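Kendum Canvas Daypack – off-white

Back in stock. Woven canvas, black zipper, silver-tone pull ring. Front pocket with a second pocket under it. Fits a 12-inch laptop plus lunch plus a sweater, if you pack it right.

Fabric is undyed so expect small marks and shade differences from bag to bag. Not a fault, can't be returned for that.
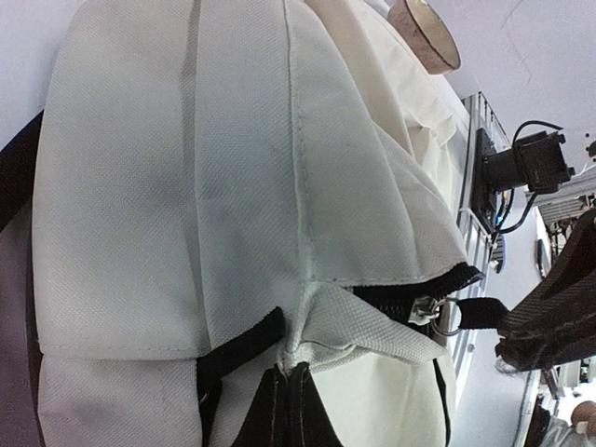

Yevdokiia Derkach: Had mine over 5 months, straps still fine. Washed it once by hand in cool water and it shrank a tiny bit, came back after a day of wear.

Care – hand wash, cool, mild soap. Empty the pockets first. No dryer, no bleach. Dry it open and upside down. Stuck zipper, rub a candle stub along teh teeth.

Shipping from our Trembridge store, 2 to 6 working days. Pickup is free, bring the order number. Orders placed before 30 September 2023 get the old price.

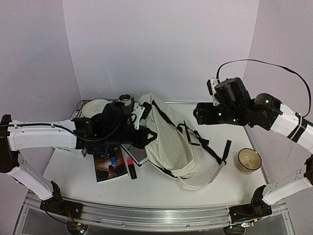
Straps adjust both sides. Spare pull rings at the counter or add a note at checkout. Mittal rain cover fits but is sold seperately. School and club orders – email us first, we may need to wait on the next delivery.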